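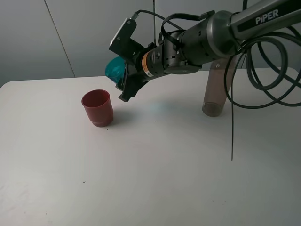

The PIPER arm with a teal-blue cup in its gripper and a red plastic cup on the table, at the Hestthorpe shared workshop.

Home News Workshop Members Opening hours Contact

HESTTHORPE MEMBERS PUBLISH COSTS AND FAILURES OF TABLE-CLEARING ARM PROJECT

Report advises most households to keep their money for now

Members of the Hestthorpe shared workshop have released a written report on their attempt to build a table-clearing arm that an ordinary household could put together and live with. The report, which is free to read at the workshop and on its website from September, concludes that the project does not yet do a job worth having at home.

The build, named Himari, is meant to pick up cups left on a table and put them together at one end, ready for somebody to carry to the sink. It does not wash them or carry them to another room. Members chose the task for its dullness, having grown tired of home robot videos in which a machine does something impressive once, with music over the top.

"We wanted to know what you get if you take a small chore and stick at it," said Kayode Adeleke, who led the build. "What we got was a machine that moves cups fairly well on a bare table in good light. My kitchen table has never been bare. I would not pay for this, and I helped make it."

The report covers 444 attempts to move a single cup from one marked spot to another. Every attempt is listed, including the ones that went wrong before the arm had reached the cup. Members decided at the start that no attempt would be struck out for being unfair to the machine, a rule that caused arguments and was kept.

Plain plastic cups gave the best results. Mugs with handles were much worse, and anything with liquid left in it was dropped from the project after an early trial soaked a member's notes. See-through cups caused trouble of a different sort: the software often placed their edges slightly wrong, and the gripper closed too soon or too far to one side. The report does not claim to have fixed this. It suggests that anybody promising a home machine that handles glassware should be asked to show it handling glassware, several times, with the owner's own glasses.

Total spending on fittings, the work table, software time and replacement parts came to £1,726, excluding the arm, which the workshop already had. Of that, £700 went on things that were later taken off again. The largest single waste was a set of soft finger pads that improved grip for a short while and then began to peel. A full list appears at the back of the report, with the price paid for each item and a note saying whether the members would buy it again. Most of the notes say no.

Cabling takes up a whole chapter. Members tried three ways of routing the cables and were not happy with any of them. A cable fixed tightly to the arm limits how far the arm can turn, and a cable left in loops can catch on whatever is nearby. The chapter ends with advice to leave more slack than looks tidy and to keep people's sleeves well away. It also warns against running the arm in any room with small children or a cat, whatever the seller's leaflet may say about safe speeds.

Chiamaka Oyelaran, who kept the records and wrote most of the text, said she had expected the group to soften its findings before they were printed.

"There is always a pull towards saying it is nearly there," she said. "I don't know that it is nearly there. It might be. We have no figures that show it, so the sentence came out. If the next group does better I'll be glad to be wrong, but I will want to see their list of failures as well."

The report is also cool about the case for building at home to save money. Hours spent by members were logged but not priced, and the authors say that any sensible rate of pay would make the cups very expensive to move. They accept that several people enjoyed the work and learned to set up the software, and they think that is a fair reason to start a project like it. They do not think it should be sold to families as a labour-saving device.

Work on Himari will carry on through the autumn on a smaller scale. The next trials will use a cluttered table, with newspapers, a fruit bowl and a cloth, and the results will be added to the same list whether or not they flatter the machine. No date has been set for a public showing. Members have turned down two requests to film the arm for promotional use, as both asked for successful runs only.

Readers who wish to see the arm at work may visit the workshop in the evening from 7 pm, when members are usually at the bench. Visitors are welcome to bring a cup of their own, empty and unbreakable, and the outcome will be written down.

About the project
Himari is a members' project at the Hestthorpe shared workshop. It has no outside funding and nothing for sale. The report, including the parts list and the full record of attempts, may be copied freely provided the failures are copied with it.

Press enquiries
Chiamaka Oyelaran, Himari project, Hestthorpe shared workshop. Printed copies of the report can be collected from the front desk.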